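trurkero-align

Time alignment, grasp-state labeling and episode cutting for two-handed gripper recordings. This README covers the tool and the small blanket-folding set that ships with it for testing.

Maintainer: Jailson Medeiros
Last edited: 9/7/25
Status: in use, interfaces may still move

What it does

Trurkero-align takes raw recordings from a pair of hand-held grippers and writes episodes that a policy trainer can read. Each gripper produces its own video, its own motion stream and its own finger-width signal, and the two clocks drift apart. The tool estimates the offset and drift for each recording, resamples everything to the left gripper's video timestamps, and labels each finger pair as open, closing, holding or opening.

It does not estimate camera poses. Run Sirnier first and point the config at its output folder. Older pose files from Darkau can be read with the legacy flag, but they have no covariance field, so the jump filter is turned off for them.

Install

Python 3.10 or later. Clone the repository, make a fresh environment, then:

pip install -e .
trurkero-align check

The check command loads one short episode from the test set and runs all the stages on it. If it stops at "decode", your ffmpeg build is probably missing a codec.

Basic use

trurkero-align run --in raw/ --poses sirnier_out/ --out episodes/
trurkero-align view --episode episodes/0004

The run command skips episodes that already have a finished marker. Use --force to redo them. The viewer shows both videos with the width curves below and the grasp labels as colored bars. Labels can be dragged in the viewer, and edits are saved in a separate file so that a rerun won't overwrite them.

The test set

592 episodes of folding and straightening blankets and other soft household textiles on beds. All of them were recorded by people holding one gripper in each hand. The backgrounds were left as they were in each home, including patterned bedspreads and other folded things on the bed. We had a first version on a plain table and the detectors scored far too well on it.

17 episodes are held out for checking grasp labels and were labeled by hand, frame by frame. Don't train on these. The list is in splits/grasp_check.txt.
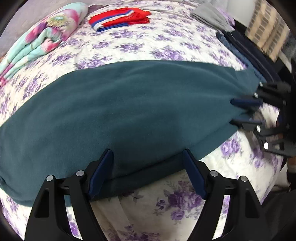 Grasp labels on thin fabric are the hardest part of the pipeline. With a rigid object, the finger width stops changing when contact is made, and a simple threshold on its rate works well. Fleece compresses, and a single layer of sheet hardly changes the final width at all, so a closed hand with fabric in it can give the same reading as a closed hand with nothing in it. The labeler therefore combines the width signal with a small image classifier run on a crop between the finger pads. The classifier only votes when the width is below the closed threshold.

Fabric touching the pads from outside is a known source of false holds. A hem lying over the gap between the fingers is the usual case. Raising crop_vote_min from the default of 0.6 to 0.75 removes most of these, at the cost of late labels on real grasps. We left the default alone.

Episode format

Each episode folder contains:

left.mp4, right.mp4: video from each gripper, wide lens, not undistorted
poses.npz: position and rotation for both grippers in one shared frame
width.npz: finger opening in meters, resampled
labels.json: grasp state per hand, with start and end frame
meta.json: clock offset, drift, task name, tool version

Rotations are stored as quaternions in w, x, y, z order. August exports used x, y, z, w. If meta.json has no quat_order field, assume the old order. The convert command fixes them in place.

Using the episodes for training

We train with Mendonça, which reads the folders directly. Set action_mode to relative. Absolute poses depend on where the map started, and they won't line up from one home to the next. Both hands need to be present in the action vector even when one is still, and the loader will refuse an episode where either stream is missing.

Undistort the video only if your encoder was trained on flat images. Ours wasn't, and cropping to the flat area often threw away the other gripper, which the policy needs when the fabric is being pulled tight between the hands.

Known problems

Drift fitting fails on recordings shorter than two seconds. They are written with drift set to zero and a warning in meta.json.

Repeating floral prints can cause false matches in the pose step. Look for sudden jumps in poses.npz. The filter catches large ones and misses slow slides.

Dark fabric against dark finger pads lowers the classifier's score. Navy is worse than teal.

The viewer leaks memory if left open over many episodes. Restart it now and then.

Reporting bugs

Open an issue with meta.json, the command you ran and the full log. Please don't attach raw video, which fills the tracker quickly. Jailson will ask for it if it's needed.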